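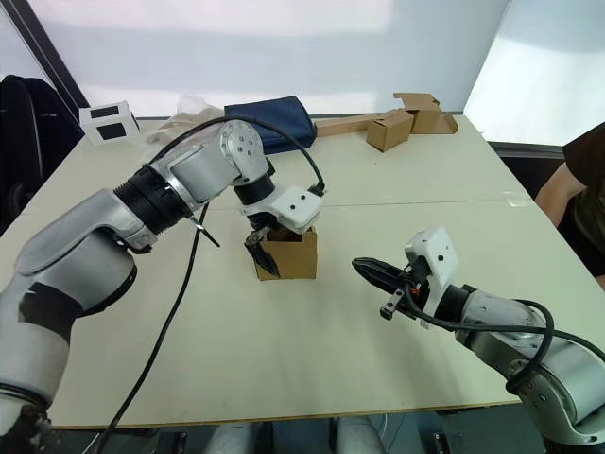 Why boxes fail in storage: a conversation about board, glue and damp air

By Henrik Lammers

Nattawut Wannasri tests folding cartons and small corrugated boxes for Juvari, a packaging laboratory that works mainly for food and hardware shippers. Most of the failures he sees did not happen in transit. The box was packed, palletized and left standing in a warehouse, and at some point the bottom layer gave way.

"People send us the crushed box and ask what hit it," he says. "Usually the answer is the weight of the other boxes, applied for long enough."

The distinction matters because the standard compression test is short. A box is placed between two flat plates, the plates close at a constant speed, and the peak force is recorded. The whole run is over in a few minutes. A pallet can stand for weeks. Paper fiber creeps under load, so a box that holds a given weight for a few minutes may fold under much less if the load stays on.

Wannasri's usual advice is to treat the lab figure as an upper limit and work down from it. For a box rated at 3000 newtons that will be stored in a dry room, stacked in straight columns, he starts by dividing by 3. If the room is humid or the stacking pattern is interlocked, he divides again.

"I get calls from buyers who have the rating on a spec sheet and have loaded the box to that rating," he says. "The sheet was correct. The number answers a different question from the one they had."

Moisture is the largest single factor in his reports. Board takes up water from the air until it reaches balance with the room, and it loses stiffness as it does so. It also gives the water back slowly, and on the way down it holds more at the same humidity than it did on the way up. A box that spent a damp week on a loading dock and was then moved to a conditioned room does not return to where it started.

Cycling is worse than steady damp. "If I hold a stack at one high humidity, it creeps at a certain rate. If I swing the humidity up and down under the same load, it creeps faster, even when the peak is no higher. Warehouses with doors open in the daytime do this every day of the year. December is bad in some of them, when the heating goes on and off."

I asked what a shipper can do without changing the board grade. He put alignment first. The vertical edges and corners of a box carry most of the load, and the middle of each panel bows outward early and contributes little. If the corners of one box sit over the corners of the box below, the load goes straight down. Moving the upper box sideways by the width of a thumb puts its corner over a span of unsupported board.

Overhang has the same effect. A box that hangs over the pallet edge has one side doing nothing. Deck boards with wide gaps are a related problem, and he recommends a plain sheet of board between the pallet and the first layer.

"It's cheap and it gets left out," he says. "The pallet pattern is drawn by someone who thinks in outside dimensions. Then the boxes bulge when they are filled, and the pattern no longer fits."

Next comes the closure. Flaps that are folded out of square pull the side panels with them, and the box then leans before it is loaded. He checks the crease lines first. A crease that is too shallow makes the flap spring back, which strains the tape or glue. One that is too deep may crack the outer liner, mostly on board with a high recycled content and mostly in dry air.

Glued seams have their own failure modes. In a recent job for Gritano, a maker of door fittings, the manufacturer's joint was opening on cartons that had passed every incoming check. The adhesive had been applied to board that was still warm from the corrugator and had set before the panels were pressed. The bond looked continuous. Pulled apart by hand, it came away with no fiber on either side.

"Fiber tear is the test. If the paper rips, the glue is doing its job. If the two faces separate clean, you have a row of dried glue sitting next to some paper."

Juvari pulled 500 cartons from that lot and opened the joint on each. Wannasri would not give the result, which belongs to the client, but he said the supplier changed its dwell time afterward.

He is cautious about claims for coatings. A moisture barrier such as the one Nerkero sells slows the uptake of water through the face of the board. The cut edges remain open, and a box has a lot of cut edge. In short exposures the coating helps. Over a long storage period the inside of the board reaches the same moisture content as it would have without it, only later.

Asked which instrument he would buy first for a small packing operation, he named a humidity logger. The one on his own desk is a Wiegand with a cracked display.

"Two of them, if the budget allows. Put one at floor level and one at the top of the rack. Read them after a month, then call me about the board."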